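Undine on choosing a gripper: "We wanted the one that would cope with a messy table"

When the small team behind Undine began looking for a gripper last year, they had a list of 31 models and a budget for two. The project, run out of a shared workshop, is trying to get an arm to tidy household surfaces without being told in advance what is on them. We spoke to its test lead one afternoon in April, shortly after the last round of trials had finished.

The list came down quickly. Most of the 31 were too heavy for the arm, or needed an air supply. What was left was the Bakke, a parallel gripper with slim jointed fingers, and the Nimport, which has wide padded jaws and costs a good deal more.

"On paper the Nimport should have won," the test lead says. "It holds harder, the pads are forgiving, and the software was ready on the first day. With the Bakke we spent a week getting the controller to talk to it."

The trials were kept simple. Each gripper had 171 attempts, using everyday things with no special markers on them, and an attempt failed if the object was dropped, pushed away or not lifted within 12 seconds. On open, flat surfaces there was very little between the two. The difference came with anything that had a rim.

"A bowl is a nasty thing for a robot," the test lead says. "You've got a curved wall on every side, so your fingers have to come in at a steep angle or they hit the edge. The wide jaws kept touching the side before they reached the bottom. Thin fingers go in."

Metal bowls brought a second problem. The team had fitted a Videck camera at the wrist, and its depth readings were poor on shiny steel. Reflections showed up as bumps or holes, and the arm would sometimes reach for a patch of light. They tried a second camera further back, and then gave up on depth inside the bowl altogether and worked from colour.

"Red things are easy. White things on grey metal are harder, because a highlight is white as well. And cables are their own subject. You can find the plug, you can find the lead, but deciding where to take hold is another matter – we still get that wrong more than I'd like."

Was it worth a week of controller work? The test lead thinks so, with some reservations. The thin fingers twist under load, and a full mug is beyond them. The screws on the linkage need checking every morning. Undine has kept the Nimport for heavier jobs and means to try a quick-change plate so that one arm can carry either.
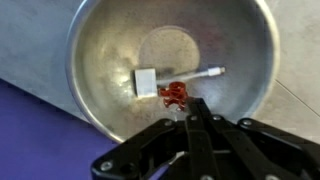
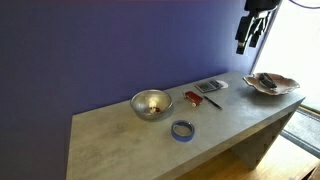
Bakke's own support desk takes a slightly different view of the twisting, and told us by email that most of it goes away if the closing speed is halved for anything over the weight of a phone. Undine has not tried this yet. The test lead has put it down for the next round, along with a matt coating for the bowls and a longer time limit for cables.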